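Vurgate Signal Service - Frequently Asked Questions
Maintained by Funmilayo Igwe. Last revised Thursday, November 2, 2023.

What does the service deliver?
Vurgate sends trade alerts for four currency pairs and two stock indexes. An alert contains the pair, the direction, an entry price, a stop and a target. The service doesn't place orders. Orders are entered by the account holder, through whichever broker the account holder uses.

What is the minimum account size?
There is no technical minimum. The position size sheet assumes a balance of $1000 or more. Below that figure many brokers' smallest lot will exceed the one percent risk limit used in the sheet, and the sheet returns a blank cell.

How long is an alert valid?
24 hours from the time stamp, unless a cancel notice is sent first. An alert that has not reached its entry price by then should be treated as void. Don't move the entry to match the market.

Which time zone do the time stamps use?
UTC. The display zone can be changed under Settings, but the log file always stays in UTC.

Where do the published results come from?
From the alert log. The current report covers 306 closed alerts. Results are stated in multiples of the initial risk, before spread and overnight charges. Régis Tanguy compiles the report and Odette Roussel checks it against the price feed. Void alerts are listed in a separate table and are left out of the win rate.

Why do my results differ from the report?
The usual causes are spread, slippage and missed alerts. Brokers also quote slightly different prices, so a stop may be hit at one and not at another. Compare your fills with the log before opening a ticket.

Does Vurgate cover binary options?
No. Fixed-payout contracts were removed in August. The stop and target fields have no meaning for a contract that only expires at a set time.

Can alerts be copied automatically?
Yes, through the Trumano connector. It needs a desktop terminal that stays on during market hours. If the terminal loses its connection, alerts sent in the meantime are not filled later - they are marked "missed" in the connector log. Error 81 means the symbol name at your broker doesn't match ours. Edit the symbol map and restart the connector.

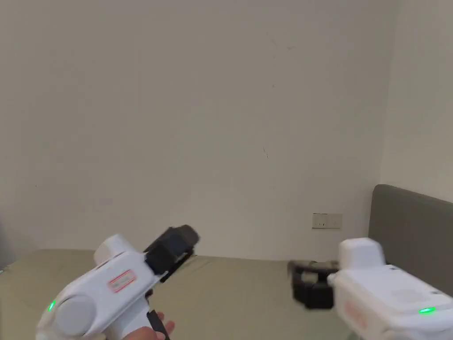
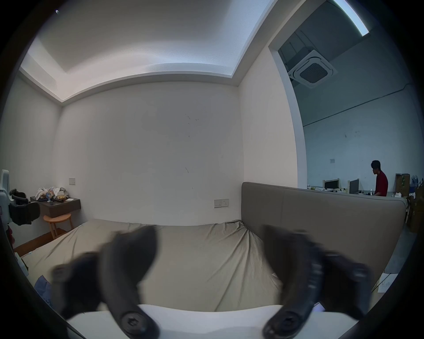
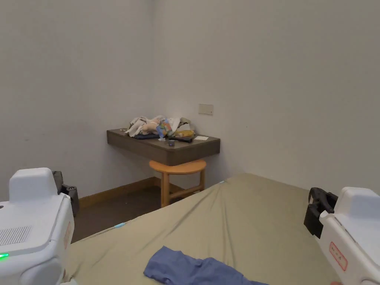
Does the connector work with more than one account?
One license covers one live account and one demo account. Further accounts need their own license key. Keys can be moved between machines, but the old machine must be signed out first.

How do I cancel?
Go to Billing, then Plan, then Cancel. Access runs to the end of the paid period. Partial months are not refunded. Cancelling the plan does not close open trades, including those placed by the connector. Close them in the terminal or manage them by hand.

Who handles billing questions?
Armelle Gaillard. Use the form under Billing and include the invoice number.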